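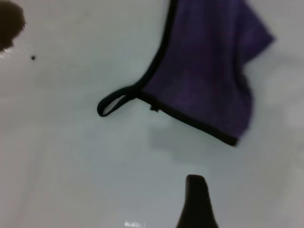 Purple cloth, black trim, and a loop at the corner for hanging it up.

Wanted: people who spill things
By Lærke Stougaard
February — 2 min read

I run the home testing side of Zunance, and I'm looking for households in Flelstead and Trurkholm to try out our cleaning cloths for 5 weeks. If you drink coffee anywhere near a white table, I'd love to hear from you!

You don't need any experience. You get a bundle of cloths and a little notebook, and you use them on whatever your household throws at you (coffee, juice, soup, a toddler's yogurt). Then you write down what you wiped, how long you let it sit first, and whether you had to go back for a second pass. A couple of lines is fine. My favorite tester last time wrote in all caps and I understood every word. 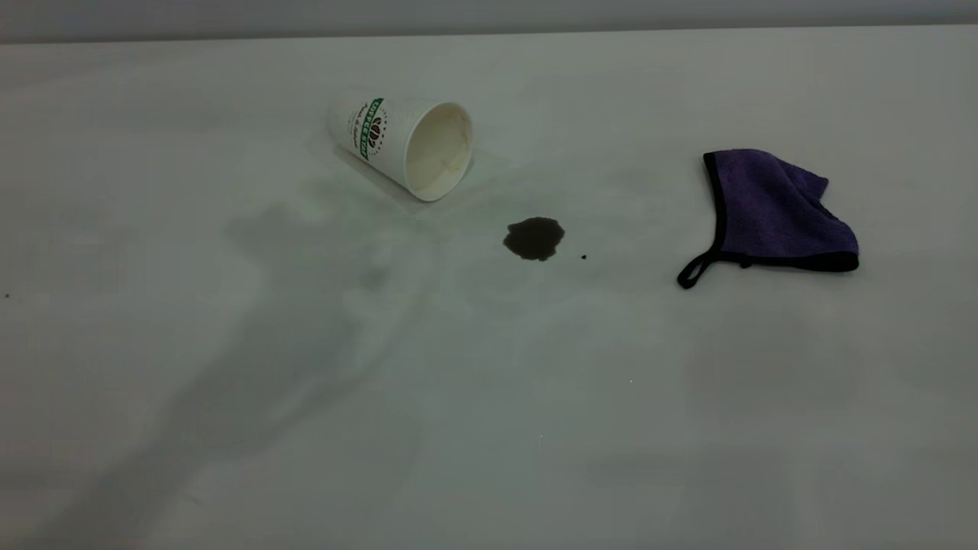
Coffee on a white tabletop, the kind of spill we want to hear about.

I'm extra keen on homes with light-colored tables, counters or desks — dark drips show up so well on them, and so do smears. Old furniture is welcome too. My own kitchen table dates from 1974 and has seen everything.

Please tell us about the cloths themselves as well. Does the edging start to curl after washing? Do you use the loop, or does the cloth live in a heap by the sink like mine does? We go back and forth over these small things at work, and your notes really do settle arguments.
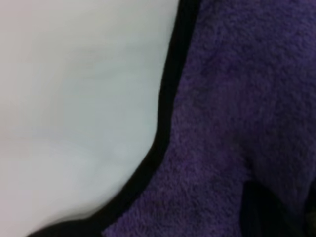
Wash them however you normally wash your kitchen cloths, and jot down the setting. I don't want anyone changing their habits for us.

We pay a flat fee when the notebook comes back, and you keep the cloths. You should be 18 or older and home most days. Renters, roommates and big messy families all count.

To sign up, call and ask for extension 3284, or drop a note at our front desk in the Eglītis building. Asger Thorlacius picks up most mornings and I'm there after lunch. Please get in touch by Sunday, and mention listing 3904 so we know where you saw this.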